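Noltton's old linen shop gets a second go

11th December

I walked past the old Collet linen shop on my way to get milk last week and the lights were on, which stopped me in my tracks a bit. It's been dark since June. So I knocked (I'm like that), and Armelle Hoarau let me in, handed me a cup of tea and told me the whole thing.

She and Saeed Mahmoudi have taken on the lease and they're reopening it in the new year as a bedding repair and swap shop. Doonas, quilts, pillows, blankets, all of it. You bring in the one with the split seam that's been leaking feathers down the hallway, they fix it, you take it home. Or you bring in the one you never liked and trade it for somebody else's.

I love this idea so much. My own cupboard has five quilts in it and I'd only put two of them on a bed.

Armelle did alterations for years at Biltamis, the dry cleaner near the station, and says she lost track of how many people came in with a good feather quilt and asked her where the tip was. A new cover and a bit of restitching would have seen most of them right. Saeed is the numbers half of the partnership. He used to manage the warehouse out at Vornance and he's worked out that they need 31 repairs a week to cover the rent, and anything on top goes towards a second sewing machine. He had it all in a school exercise book with a dinosaur on the cover, his daughter's I'd guess.

Prices aren't final, but a basic seam repair will be $11 and a full new cover will depend on the size and what fabric you pick. Swapping is free if you're trading like for like. They won't take anything with mould, and they'd really like it if you washed things first. Please wash things first! Armelle told me a couple of stories and I won't be repeating them.

I asked whether people would be funny about second-hand pillows and Saeed said yes, definitely, he's a bit funny about them himself. So the pillows get opened, the filling gets cleaned and they go into brand new covers. Quilts and blankets are more straightforward.

The colours in the front room are still being argued over. Armelle wants a dark green and Saeed wants to leave it white and spend the money on shelves. I was asked for my opinion and went for green, so if it ends up green you can blame me.
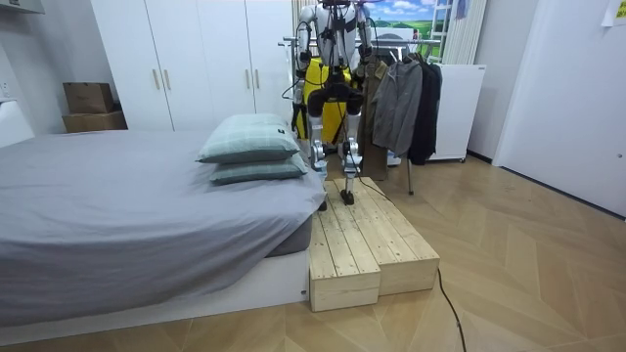 What they need from the rest of us

Mostly they need stock. They can't open a swap shop with nothing to swap, so they're collecting from now until they shut for Christmas. The side door is open from mid-morning till five, and there's a bell if you can't see anyone. Wool blankets are top of the list, then single and king single quilts. They've got plenty of cot blankets already, thanks to Lenuța Tudose, who turned up with a carload after clearing out her mum's place.

They're also after cotton fabric in decent lengths for covers. Old sheets are fine as long as they haven't gone thin in the middle. Thibault Riviere from the hardware shop has promised them the shelving at cost and he's putting it up himself, which might settle the paint question one way or the other.

And if you can sew a straight line, Armelle would like a word. She's planning a mending night once a fortnight, bring your own project, gold coin at the door. I can't sew a straight line and I've been told I can come anyway and cut thread.

The council has chipped in a $500 small business grant, which paid for the new sign. I saw it leaning against the back wall, still in its wrapping, so I can't tell you what it looks like. They wouldn't tell me the name either. Sylvain Lacroix painted it and he wouldn't crack when I rang him, and I gave it a fair go.

I'm a bit sentimental about that shop, I'll admit. I bought my first set of grown-up sheets there and they lasted through three share houses. It'll be good to see people going in and out again with big awkward bundles under their arms.

Opening day hasn't been locked in yet. I'll put it in this column as soon as Armelle gives me a date, and in the meantime I've got three quilts to wash.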